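Kursunterlagen Raumgestaltung für kleine Gruppen
Teil 3: Der Arbeitstisch und seine Umgebung
Leitung: Bernadette Daly
Skript: Bernadette Daly, Parvathi Gounder

Vorbemerkung zu Teil 3

In Teil 2 ging es um Licht und Wege im Raum. Jetzt kommen wir zum Tisch selbst und zu dem, was direkt hinter ihm steht. Wer die Grundrissübung aus Teil 2 noch nicht abgegeben hat, bringt sie bitte am Sonntag mit. Die Übungsblätter liegen ab 8 Uhr im Vorraum.

Das Skript setzt voraus, dass ein gewöhnlicher Raum ohne feste Einbauten zur Verfügung steht. Für Seminarräume mit Beamer und fester Tafel gilt manches nicht.

3.1 Die Tischdecke

Ein nackter Tisch ist laut. Stifte rollen, Tassen klappern, jedes abgelegte Lineal ist bis in die letzte Reihe zu hören. Eine Filzdecke dämpft das deutlich. Sie hält außerdem Papier an seinem Platz, wenn das Fenster offen ist.

Filz hat auch Nachteile. Er nimmt Flüssigkeit auf und zieht Fusseln an, und auf ihm lässt sich schlecht schreiben. Wer auf Filz schreiben lässt, muss feste Unterlagen ausgeben oder Hefte mit Kartondeckel.

Zur Farbe: Gedeckte, mittlere Töne haben sich bewährt. Auf Weiß sieht man jeden Fleck, auf Schwarz jeden Fussel. Blau- und Grüntöne lassen weiße Gegenstände gut hervortreten, was beim Zeigen von kleinen Teilen hilft. Parvathi Gounder arbeitet in ihren Gruppen seit Jahren mit Decken von Jetura und lässt sie an den Längsseiten 40 cm überhängen. Bei Stehtischen ist das zu viel, bei normaler Sitzhöhe geht es.

Die Decke wird vor dem Kurs glatt gestrichen und nicht gebügelt. Falten vom Zusammenlegen verschwinden meist über Nacht, wenn man die Decke am Vorabend auflegt. Zur Lagerung wird sie gerollt.

3.2 Der Paravent

Der Paravent trennt den Arbeitsplatz vom Rest des Raumes. Er ersetzt keine Wand und schluckt kaum Schall. Seine Aufgabe ist es, den Blick zu halten. Hinter einem Tisch stehen oft Regale, Heizkörper, Mäntel, die Tür zum Flur. Wer zuhört, schaut dorthin.

Wir unterscheiden drei Bauarten:

Geflecht in Holzrahmen. Leicht, lässt etwas Licht durch, wirkt ruhig, solange das Muster klein und regelmäßig ist. Grobe Geflechte flimmern bei Gegenlicht.

Stoff auf Rahmen. Lässt sich farblich abstimmen, wird aber schnell schmutzig und bewegt sich bei Zugluft.

Volle Platten. Stabil und blickdicht, dafür schwer. Für wechselnde Räume nur bedingt geeignet.

Ein Paravent steht nur im Winkel. Die Flügel werden leicht gegeneinander versetzt aufgestellt, abwechselnd nach vorn und nach hinten. Ganz gerade gezogen kippt er beim ersten Anstoßen. Zwischen Tischkante und Paravent soll bei Gruppenarbeit eine Person durchgehen können. Wird nur von vorn gearbeitet, darf er dicht an den Tisch.

3.3 Die kleine Tafel auf dem Tisch

Für Gruppen bis acht Personen genügt ein Whiteboard im Querformat, das auf dem Tisch steht. Angesteckte Kunststofffüße sind einfacher als eine Staffelei und brauchen wenig Platz. Jeder Fuß sitzt ein Stück vom Rand nach innen gerückt. Sitzen beide zu nah beieinander, wackelt die Tafel beim Schreiben. Die leichte Neigung nach hinten ist gewollt und verringert Spiegelungen von Deckenlampen.

Auf Filz stehen solche Füße etwas weicher als auf Holz. Beim Schreiben hält man die Tafel mit der freien Hand am Rahmen fest.
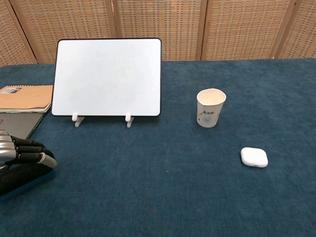 Warum bleiben auf einem Whiteboard nach dem Wischen graue Schleier zurück?

Meist liegt es daran, dass die Schrift zu lange stand oder mit einem trockenen, schon vollen Schwamm gewischt wurde. Der Farbstaub wird dann nur verteilt. Ein leicht feuchtes Mikrofasertuch am Ende jeder Einheit reicht in der Regel aus, danach trocken nachreiben. Ältere Schleier löst man mit Whiteboardreiniger. Scheuermittel greifen die Oberfläche an und machen das Problem dauerhaft.

3.4 Was auf den Tisch gehört

Auf den Tisch gehört, was in der laufenden Einheit gebraucht wird. Material für später liegt in einer Kiste darunter oder auf einem Beistelltisch. Senan Ní Bhriain hat dafür die Bezeichnung "Pudel" eingeführt: ein niedriger Rollwagen, der der Kursleitung hinterherläuft. Der Name ist geblieben und steht auch in den Packlisten.

Notizhefte liegen geschlossen am Rand, mit der Beschriftung nach oben. Getränke sind erlaubt, aber nicht neben der Tafel und nicht neben den Heften. Bei Pappbechern bitte nur halb füllen - der Filz gibt nach, und ein Becher steht darauf unsicherer als auf einer harten Platte.

3.5 Kosten der Grundausstattung

Für die Räume in Sirnwood wurden im März zwei Angebote eingeholt. Das Angebot von Breathnach lag bei 1.591 Euro, das zweite bei 1.069 Euro. Beide umfassen Decke, Paravent und Tischtafel. Der Unterschied kommt fast ganz vom Paravent. Im günstigeren Angebot fehlen außerdem die Ersatzscharniere, die man erfahrungsgemäß im zweiten Jahr braucht.

Übung zu Teil 3

Richten Sie zu zweit einen Arbeitstisch für eine Gruppe Ihrer Wahl ein. Halten Sie schriftlich fest, von welchem Sitzplatz aus die Tafel am schlechtesten zu lesen ist und was von dort aus hinter dem Tisch zu sehen ist. Ändern Sie danach nur die Stellung des Paravents und prüfen Sie denselben Platz noch einmal.

Abgabe bei Tomás Keane, eine Seite, Skizze mit Maßen.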